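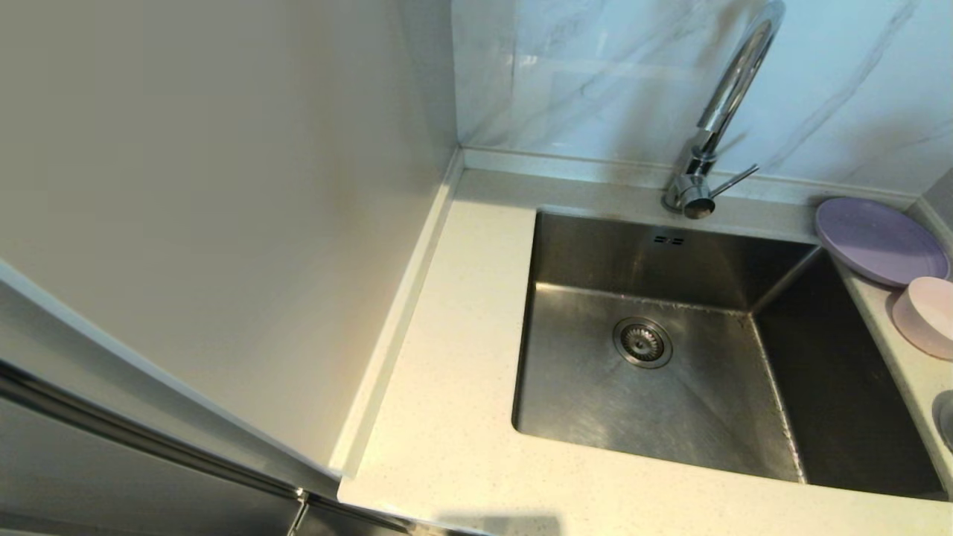
Good afternoon, everybody, and thank you for coming back after lunch. I know the room gets warm around this time, so please take your jacket off, get comfortable, and if I go too fast (my colleagues will tell you that has never once happened) just wave at me.

SLIDE 1. Title, my name, thank Chrysoula for the invitation.

My name is Despina Manolakis, I work on kitchen tasks at Wolside, and I want to talk about two grippers and one very stubborn plate. We spent most of June trying to decide which hand to put on our arm for clearing up around a sink. I came into it with a strong favorite, and I'll tell you now that I went home with the other one.

SLIDE 2. The two grippers.

The first is the Belora, two stiff fingers, parallel, with thin rubber pads. The second is the Masum, three soft fingers that curl when you pump air into them. [Hold both up. Pass the Masum around, people always want to squeeze it.] Same arm for both, same controller, same camera position. Mārtiņš Hunt built the quick-change plate so we could swap them without recalibrating everything, and I can't thank him enough, truly, he gave us back whole afternoons.

SLIDE 3. What we asked them to do.

Pick up a plate that is leaning against a wall. Pick up a shallow dish that is lying flat on the counter. Put each one down in the basin gently. That's all! When I described it to my mother she asked me what I did with the rest of the month.

We ran 50 tries per gripper on the leaning plate. The Belora got 21 of them. The Masum got 22. [Pause here, let them laugh.] So there is your comparison, and you can all go and have coffee.

SLIDE 4. Why the totals don't tell you much.

Now, what made it worth a talk is how they failed. The Belora failed early. It would miss the rim, close on air, and go back for another look, and the plate stayed right where it was. The Masum failed late. It would get a lovely soft hold, lift, start the turn toward the sink, and then the plate would slowly roll out of its fingers. We lost 8 plates that way before Glykeria Nikolaidis went out and bought plastic ones.

SLIDE 5. The flat dish.

I'll be brief, or brief for me. Stiff fingers want to get under a rim, and on a hard countertop there is very little under to get to. We had the Belora slide the dish toward the front edge of the counter until it hung over a little, and then pinch it there. The Masum could grab the whole dish from above as long as it wasn't too wide. Neither one liked working close to the faucet, so leave your planner more room there than you think you need.

SLIDE 6. The camera.

Polished steel and glossy tile are hard on a depth camera. Christos Konstantinidis tried several exposure settings, and the one that helped most was simply darker. [If somebody asks about polarizing filters: we have one on order, no results yet.]

SLIDE 7. What we picked.

We kept the Belora, with longer pads. I'm happy to argue about it, so let's take questions. Chrysoula has the microphone.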